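Workshop tips: setting up a simulated bench for plug and connector work

Reading time: 3 min

These tips are for anyone writing arm control software and testing it on a simulated bench first. They come from the Olludus bench, where we run Risov as the planner and Quintana for perception.

Fix the table frame first. Put the origin at the base of the arm pedestal and express everything else from there. A part pose stored relative to the camera will be wrong as soon as the camera is moved.

Keep a hover pose for every part. The arm should stop above the box with the fingers clear of everything, wait for a fresh pose estimate, and only then plan the last stretch. Do not reuse the estimate from the start of the run.
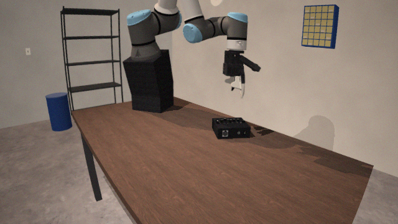

Set the planner's time limit to 400 milliseconds and log every run that reaches it. A planner that often runs out of time usually has a collision mesh with too many faces. Swap the mesh for plain boxes and try again. Shelves and pedestals lose nothing by this. Gripper fingers do, so leave those as they are.

Leave shadows switched on when testing perception. Quintana scored well on our flat-lit bench and then put the corner of a black housing in the wrong place once the arm's shadow fell across the wood. We now render each layout under 3 light positions and keep the worst result – the average hides too much.

For the insertion itself, split the move in 2. The first part is position control down to a point just off the box. The second is slow and compliant, with a force limit. Check the tilt of the held piece before the second part starts, as a small error at the fingers grows towards the lower end.
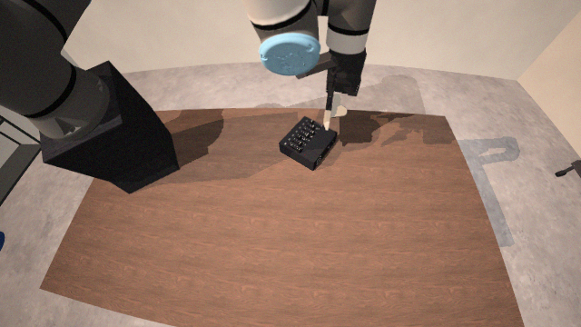 Pale piece held in the gripper near the corner of the black box, pins on the upper face.

Write the random seed into the log name. Gurnix, our replay tool, can then rebuild the layout without a separate settings file. Seed 44 is our regression case and runs before every merge.

Change one thing between runs. If the grip width and the approach angle both moved, run it again.

12 comments | 31 shares

Contact | Copyright Olludus | Back to top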